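Home News Calendar Bands & Callers New Dancers Contact

How to Call a Dance Without Getting Lost in the B Part

August
By Heather Carnegie

I called my first full evening last month and I'm still buzzing, so please forgive the length of this one. Several of you came up during the break and asked how a person gets started, and I gave everybody a different answer because I was out of breath. I've had time to think since then. This is the long answer.

I should say first that I never planned on it. I came to the Clirkum dance for the dancing, and for years I couldn't have told you a single thing about what was happening up on the stage. The caller said words, I did what the words said, and somehow I ended up across from a new person every half minute with a big grin on my face. Then one winter I hurt my ankle and had to sit out for 14 weeks. I came anyway (what else was I going to do?) and sat by the band with my foot up, and that's when I started listening. It was like watching somebody lay track in front of a moving train. Every call landed a couple of beats before the move, the dancers were there right on time, and the caller was already on to the next thing. I went home and tried it in the kitchen with the radio on. I was terrible! I was so terrible that I got curious.

So, the music. Nearly everything we dance to goes around in 32 bars - two A parts, two B parts, each one eight bars long, played AABB. Each part gives you sixteen steps. A swing might take eight or sixteen of them, a circle left three places takes eight, a ladies' chain across takes eight, a full hey for four takes all sixteen. Once you know that, a dance on a card stops looking like a recipe in a foreign language and starts looking like sixty-four steps that somebody has filled up in a nice order. Before you ever learn a dance by heart, learn to hear the top of the tune. Put on a jig or a reel while you do the dishes and say "top" out loud every time the first A comes back around. It'll drive your family up the wall. Keep going until you never miss.

Next comes saying the words early, and this is the hard part. Your body wants to say "swing" when the swing begins, and by then it's too late. The dancers need to hear it while they're finishing whatever comes before, so that the last word of the call is out of your mouth and they step off on beat one. I practiced by walking. I'd walk up and down the block counting eights in my head, and on five, six, seven, eight I'd say the next call out loud. "Five, six, now PARTNER SWING." A man on a bicycle gave me quite a look. But it works, and you'll get your steps in too.

Keep the calls short. I had written mine out in lovely full sentences, and there simply isn't room for them. "Take your neighbor by the right hand and balance" has to become "neighbor balance." "Now everyone make a circle of four and go to the left" is "circle left." Say who, then what, then how far if it matters. Once the hall has the pattern you drop words, and then you drop more, and if all goes well you stop talking and let the fiddle have the room. I held on too long at first. I was scared that if I went quiet the whole thing would fall down! At the Irkodance guest night I finally shut up after the fifth time through, and the sound of all those feet hitting the balance together with nobody telling them to - I had to look at the floor for a second.

Then there's the walkthrough, which deserves its own newsletter. Teach from the floor if you can for your first few, down among the lines, where people can see which way your hands are pointing. Walk it once. Walk it a second time only if it needs it. When a dance ends with everyone facing a new couple, stop there and have them wave hello to each other, so that they know where they're headed when the music's going. If one set is lost, look at that set and say the same thing again more simply. Don't add a second explanation on top of the first. I did that in the spring with a perfectly ordinary half figure eight, and by my third explanation people who had been doing it correctly were doing it wrong.

Picking the program is the part I love most, and I could happily spend a whole weekend on it. My box has 423 cards in it now, most of them copied from other callers who were kind enough to let me, and I use maybe a dozen again and again. Start with something where everybody moves together and nobody can be far wrong. Put the one with the unusual figure third or fourth, when people are warm and haven't gotten tired yet. Don't put two heys back to back. Don't put the same opening in two dances in a row either, or people will drift into the first dance halfway through the second. Right before the break goes something with lots of swinging, and right after it something easy, as half the hall will still be chewing. Save a smooth one for the end of the night, before the last waltz. And write the author's name on your card! Somebody made that dance up, and it's good manners to say who.

Talk to the band, too. I was shy about this for far too long. I thought I needed to know the names of tunes. You don't. You can say "marchy" or "smooth" or "bouncy, with a big balance at the top of the B," and any dance band worth its supper will nod and start playing something perfect under their breath. Agree on your signals before the first dance: how you'll tell them three more times, how you'll tell them one more. We use fingers. At the Daly hall the stage is deep and the piano sits way in the back, so I've learned to turn all the way around and hold my hand up high. 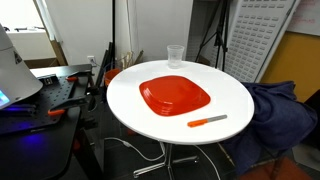

Joanne, replying to my last item, wants to know what you do when the dance comes apart completely, and whether anyone has ever just stopped the band. She's been practicing with a group of six friends in her garage and says the falling-apart is what keeps her from putting her name on the sign-up sheet.

Joanne, yes! Stop the band! It's allowed, and I've seen very good callers do it. Smile, wave your arm, say "my fault, let's start again from where you began," and start again. Everybody in the hall will be on your side. More often, though, you won't need to. Most muddles fix themselves at the next partner swing, because people can always find their partner. If you see a set going to pieces, keep your calls steady and clear, go back to full wording, and call the swing nice and early. They'll pile into it, and when they come out they'll be facing the right way. That's also why I would choose a dance with a good long partner swing for your first time up. It's a rug you can sweep everything under.

The other thing I'd tell her is to do just one dance. You don't have to start with a whole evening. Our open mic slot comes straight after the break, and you can call a single dance with one of the regular callers standing right next to you, ready to take the microphone if you'd like them to. Bring a card, bring a spare copy of the card, and wear shoes you can stand still in. I called one dance a month that way for most of a year. The first time, I called "gents" when I meant "ladies" and sent half the hall into the other half, and three people thanked me afterward for the laugh.

A few practical bits for anyone thinking of having a go this fall:

The callers' practice group meets an hour before the doors open, at 6:30, and we dance to recordings. Dancers who don't want to call are very welcome, and we badly need you. It's hard to learn with four people and a coat rack.

Sign-up for open mic at Clondance is at the front desk, first come, first served. There's a full afternoon set aside for new callers this year, with a live band, which is a real treat. If you've only ever called to a recording, please come and try it. Musicians watch you and breathe with you, and a recording just rolls on over you.

We've had some good news on the sound system as well. The pass-the-hat at the summer dance brought in $369, enough for the new headset microphone, so those of you who like to teach from the floor won't be dragging a cord through the lines anymore. It lives in the gray case with the spare batteries. Please switch it off before you put it away, and please please switch it off before you go and chat with your friends by the water fountain. Ask me how I know.

If you'd like to borrow my beginner cards, I'm happy to lend them out. I've put the easy ones together with a rubber band, and each has the calls written on the back the way I say them, timing and all. Change the words to suit your own mouth. Catch me by the stage any dance night, or write to the newsletter and I'll get a set to you.

Recent items
Waltz Workshop Returns to the Daly Hall
Clondance: Rides and Places to Stay
What to Wear on Your Feet
Our Evening With Irkodance
Wanted: A Second Piano Player for Clirkum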